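March, 7:40 a.m. – bin cell, rules review

Read through the Skaltton good practice sheet again before starting. 56 items. I'd say a third of them are there so somebody can tick them. "Operator shall remain aware of the arm at all times." Fine, but how would anyone check that? A rule you can't check is a wish.

The ones I'd keep: pendant within reach of whoever is running, reduced speed any time a hand could get into the bin, cables looked over before the first pick. Guido Dal Bello wants to add a fixed object list, same parts every run, so our numbers compare with Millunside's. I don't buy it. They report 1,028 picks without a stop and don't say what they count as a stop. Asked them twice now.

Also not clear where the 400 cycle limit between cable checks comes from. Guido thinks it was copied from the old Benedetti procedure, which was for a different arm with the hoses run inside. Ours run outside and loop over the wrist, so 400 could be far too generous. Until someone shows me data I'm checking at the start of every session and writing it here.

Mixed objects again for this one, boxes and a glove in with the rest. Soft stuff is where the sheet has nothing to say – no word on what grip force is allowed or when to give up on a pick.

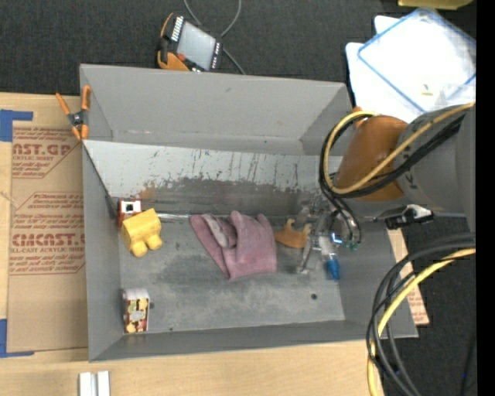 So my vote is still to cut the sheet down to what we can check, and put a name next to each line.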